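Speaker notes: "Should we rent the Lekota?"
Brasedcombe venue managers' meetup, afternoon slot, right after coffee
Korkor Issahaku

(Wait for people to sit down. Clicker is in the left pocket. Don't start with the joke about folding chairs, Viktória has vetoed it.)

Hi everybody, I'm Korkor, I run room setups at a community hall and two smaller meeting spaces, and I've spent most of January thinking about tables. Moving them, stacking them, pinching my fingers in them. So when Skanano started offering their Lekota humanoid as a monthly rental for small venues I said yes to a trial before I'd even read the whole email!

Quick show of hands: who here sets up their own rooms? Who does it alone? (Usually a lot of hands. Let them look around at each other.)

OK, what you get. The rental is 3,790 a month. That covers the robot, the charging gear, a remote support line and one on-site training day. It doesn't cover floor protection or any changes to your building, and insurance is a separate conversation you need to have with your own insurer. I had mine on hold for 40 minutes, so bring a sandwich.

Kosico does the install for Skanano in our area. Viktória Sipos was our contact there and she's in the second row, so please be nice about her product until the Q&A. (Point. Wave.)

What they sell it for is two-ended jobs. Carrying a table, shifting a bench, holding the other side of a display board. They don't claim it'll set up your room by itself while you're home in bed, and I appreciated that, because I've sat through demos from other people who did more or less claim it.

Training day. Plan on losing the whole thing. The morning is mostly safety: where the stop button is, where you stand, how to say "down" so it listens. I talk fast and I swallow my words, and it took me a while to get a clean "down" out. If your staff have different accents, have every one of them try it that day while the trainer is still in the building.

(Next slide. Give it a few seconds before talking.) 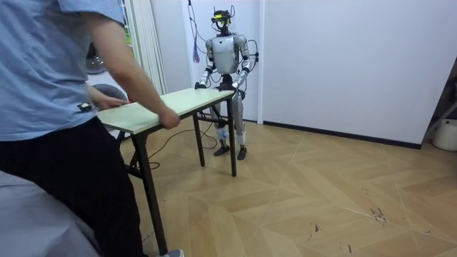

Photo: Korkor Issahaku / Kosico training materials, used with permission

So this is the basic two-person lift, with one person and one Lekota. Look at the hands. Both of its hands are on the far end of the tabletop, and the person has the near end. You agree on the grip before anybody goes anywhere, same as you would with a coworker.

Also look at the floor for a second. There's a black cable running from the robot and curving under the table, and that's my number one practical note for anyone with a busy room. Ask about cables! Ask how far you can go with one, ask who's minding it, walk your route first. I made myself a rule that nobody walks backward on the cable side.

Things I liked: it doesn't get bored, and it never lets go early to answer its phone. My back was happier. The support line picked up both times I called.

Things I didn't: it's slow. We've got 200 chairs and it was no help with those at all, I could do a full row by hand while it was getting itself turned around. Stairs are out under our rental terms, so the upstairs room stayed my problem. And the manual has 2 different page eights, which Viktória has promised me is getting fixed. (Look at Viktória.)

Would I sign for the year? For our hall, not at that price. If I had a bigger place with long heavy tables and a changeover every night, I'd want a second month's trial and then I'd do the math again. Ask Skanano for the trial rate, it wasn't on the sheet they sent me and I only got it by asking.

(Questions. Repeat each one into the mic. Price sheets are on the back table next to the cookies.)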